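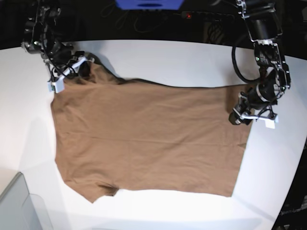
Five hundred a month was robbery for folding shirts, Ok-hee Sung said, and she'd done the sums twice. You're paying for the trial. Then you're paying for the service. Then somebody comes out to tighten a screw and you pay for his lunch.

Svend Vestergaard kept typing. The review was due to the Clodero newsletter by midnight and he had a title. Just the title.

"It folds," he said.

"My nephew folds. For 40 bucks and soup."

Speed, he wrote. Could be better. Deleted it. Wrote, unhurried. The Skendstead rep had used that word on the phone, unhurried, like it was a spa. Two arms, one table, remote support, cancel after 4 weeks. The laundry on Lozano Street had signed up in an afternoon. Ok-hee wanted to know if they'd read page two.

"What's on page two?"

"Towels are extra."

He looked. Towels were extra. So were fitted sheets, "by arangement."

He watched the arms for a while. Black, wires everywhere, a brown thing spread out between them on the white table. He'd had a line about patience and couldn't find it now. Coffee gone. Ok-hee was putting her coat on — then taking it off, then sitting down next to him.

"Give it three stars," she said.

"You said robbery."

"Three stars and say about the towels. And teh soup."

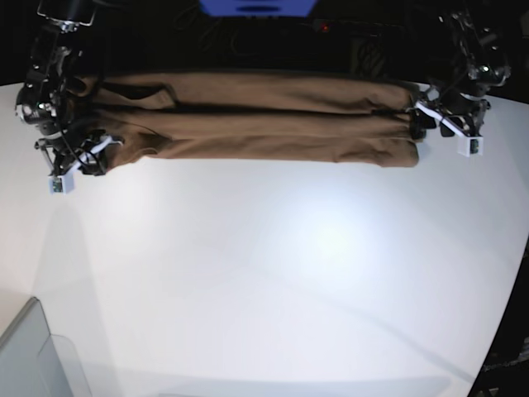 Brastov, 2026-01-01

Dear Mr. Vestergaard, the letter began. Skendstead had read his review with interest. They were sorry about the towels. As of today towels were included, fitted sheets still by arrangement, and would he consider a fourth star?

He read it out loud, standing up, one shoe on.

"Ask about the lunch," Ok-hee said.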